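How Do You Teach a Robot to Tidy Up?

You probably learned to sort things when you were very small. Blocks went in one box and crayons went in another. Somebody showed you a few times, and then you could do it by yourself, even with new blocks and new crayons.

Robots find this much harder. A team at the Gretden lab wanted to know how many times you have to show a robot a sorting job before it can do it alone. Their robot is called Urka. It has two arms, and each arm ends in a gripper that works a bit like a hand.

Learning by copying

Urka learns by copying people. A person moves the robot's arms through the whole job: reach out, close the gripper, lift, move over the bin, let go. The computer saves every movement, along with pictures of the table. One full turn is called a demonstration.

After many demonstrations, a computer program looks for patterns. It learns things like "when a bottle is over there, the arm should go this way." This is called imitation learning. Imitation is another word for copying.

The team's sorting job has one rule. Things that are the same kind go in the same bin.
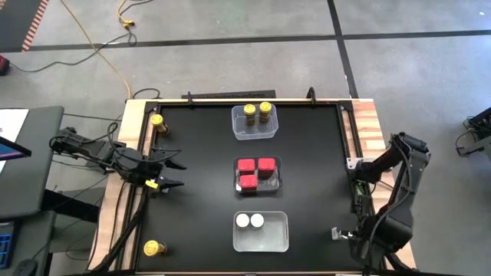 Three bins, two robot arms and two yellow-capped bottles outside the bins.

Changing the table

Revathi Kartha planned the test. She made two sets of demonstrations, with 200 in each set.

In the first set, everything started in the same place every time. In the second set, people moved things before each turn. A bottle might stand near a corner, lie on its side or sit close to a bin.

Then Urka had to work alone. The team put the bottles in places that were not in either set and let the robot try 100 times with each kind of training.

After the first kind of training, Urka got the job right 25 times. It often reached for the spot where a bottle used to be and closed its gripper on air. After the second kind, it got the job right 97 times.

What does this tell us?

Both sets were the same size, so the extra practice was not the reason. The difference was variety. When the robot saw bottles in many places, it had to learn to look for the bottle. When the bottle never moved, it could just remember a spot.

"We expected a gap, but we didn't expect one that big," says Murali Murthy, who wrote the computer program.

There are still things Urka can't do. It has trouble with bottles that touch each other – the gripper can't always fit between them. It has also never tried soft things, like socks. The team will work on touching bottles next, starting in November.

Words to know

Gripper: the part of a robot arm that holds things.
Demonstration: one full turn of showing the robot what to do.
Imitation learning: learning by copying.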